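Reviewed 2019-09-27

## Kadon patchwork ruler set

I bought the Kadon set after my old acrylic ruler chipped at one corner. It cost more than I wanted to pay. The set has a long ruler, a square and a short strip for trimming, and it comes in a flat cardboard sleeve that you will want to keep.

### Cutting

The lines are thin and printed on the underside, so they sit right against the fabric. On dark cotton I had to tilt the lamp to read them. I cut 291 squares for a lap quilt and threw out 12, most of them my own fault for stacking too many layers. The Van Dusen square I used before this slid more on the mat.

The grip dots work well on cotton and badly on flannel. Waldemar Szczepańska, who teaches the evening class I go to, puts a bit of tape under his, and I have started doing the same.

### Laying out the colors

The sleeve has a layout grid printed inside, but it is too small to be much use. I still plan on the floor or on the computer. For this quilt I wanted the purples scattered among pale yellow and lime green, with no strict alternation, and a little rose and cream to soften it.
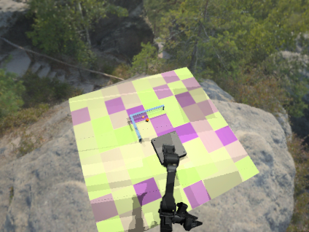
### Price and storage

The long ruler has a hanging hole. The square does not, and it ends up under things. Stilari sells a cheaper set with holes in every piece, but its numbers rubbed off mine by December.

I would buy the Kadon again for the square alone. If you only sew a few times a year, get a single ruler and skip the set.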